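Looking after the Stollham walker: your questions

Do I really need to hook up the overhead line for a short test?
Yes please, every time, even if it's only a quick stand and a couple of steps. Clip on first, then power up - never the other way round.

How often do the hip and knee actuators get checked?
Every 400 walking hours, and sooner if you hear a grumble from either hip.

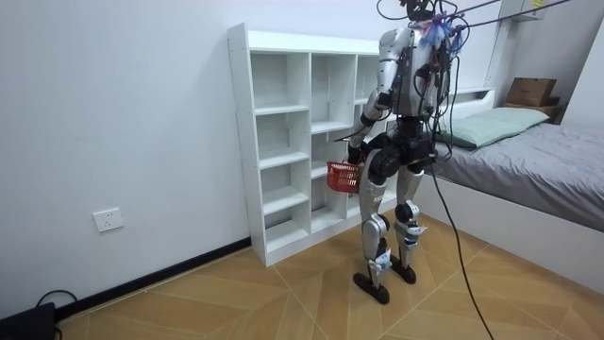 Atard Home Robotics - Maintenance & Setup

Where should the trailing cable go?
Let it drop from the hip and keep the slack off to one side, well clear of both feet. Have a good look before each run, as it does love to wander.

Can I tidy up the wiring on the back?
We'd rather you didn't, tempting as it is! Pop a note in the Ngui log and we'll come round on Friday.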